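Notes on the table-clearing policy, where to cut the demonstrations

I said in the last post that I would write up the segmentation result once I had run it on the second arm pair. I have done that now, so this is the write-up. It is mostly for Hye-jin and Rogelio, who asked, and for me in six months.

The task is clearing up after a meal. Scraps go in one place, trash in another, dishes in the rack. A full demonstration is long for the kind of policy we train, and the two arms take turns doing most of the work. If you train on whole demonstrations, the policy learns the easy parts well and goes vague at the points where one sub-task ends and the next begins. An arm finishes a drop, drifts back over the table, and hovers.

The usual fix is to cut the demonstrations into pieces and give each piece a label. The question is where to cut. Our first set of labels cut at gripper events. Every time the fingers opened or closed, a new segment started. That is easy to do with a script, and it was what we had used on the Disov data in the spring.

I tried something else this time. I cut at the point where the wrist view stops being useful for the current sub-task and starts being useful for the next one. For a dish, that means the segment does not end when the fingers open. It ends after the arm has backed away far enough that the place it was working on is no longer the main thing in the wrist camera.
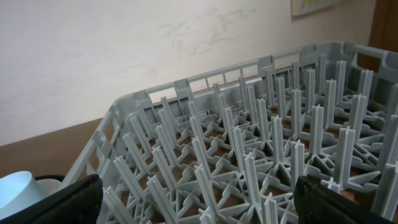
Releasing a cup is the part I looked at most closely. The old labels put a boundary right on top of the release, so the policy had to decide what to do next from a view with almost no information about what comes next. With the fingers apart and the light blue cup right beside the left one, most of what the wrist camera gets is rows of gray pegs. There are a great many pegs and they all look alike. A change of a few degrees in the wrist gives you nearly the same picture. Asking a network to pick a new sub-task from that is asking a lot, and the hovering we saw matched it.

With the new cuts, that view belongs to the middle of a segment, and the only thing to predict from it is "keep backing out." The choice of the next sub-task comes later, when the wrist and head cameras both have more to go on.

I relabeled 191 demonstrations by hand. I had hoped to do it with a script, but the point where the view changes over was hard to pin down with a rule, and Valentin talked me out of spending another week on it. He was right. The relabeling was dull but quick. I did it in the evenings with the viewer on one monitor and a spreadsheet on the other.

Training was the same as before. Same network, same action chunk length, same three views, same seed handling. The only thing I changed was the segment file. I also left the bad demonstrations in, the ones with a dropped item and a second try, because taking them out would have muddied the comparison.

Then I ran nine full clears with each set of labels on the Ravn table, with the items laid out to the same chart each time. With the old labels, the policy got through two of the nine without me stepping in. With the new labels it got through six. Of the three it failed, two were bad grasps and had nothing to do with the boundaries. The last one was a real hover, over the tray, and I let it go on for a full minute before I hit stop.

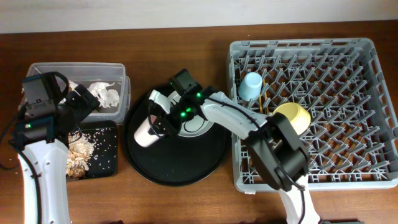
Both arms at work, with a paper cup in the right gripper and the dish rack partly filled.

The paper cup is the item that still bothers me. It is a cup, so it looks like something that belongs in the rack, but it has to go in the trash. The segment labels help with when to switch and do nothing for what to switch to. In two of the old-label runs the arm headed for the rack with it. In the new-label runs that happened once. I would not read anything into the difference.

A few things I would want to know if I were reading this:

Nine runs per condition is small. Hannelore has already told me so. I plan to do more when the table is free again, probably in June.

The hand labels are mine alone. Zane relabeled 7 of the demonstrations without looking at my file, and his cuts were close to mine on the dishes and not very close on the scraps. Scooping is one long motion with no clear point where the view turns over, so I am not surprised, but it means the scrap segments are partly my taste.

I have not tried this without the wrist cameras. The whole idea depends on them, so I would expect it to do nothing there.

The segment file and the layout chart are in the Jinon folder under my name. The old segment file is next to it, unchanged. If you retrain with either one, please keep the chunk length as it is for the first run so we can compare.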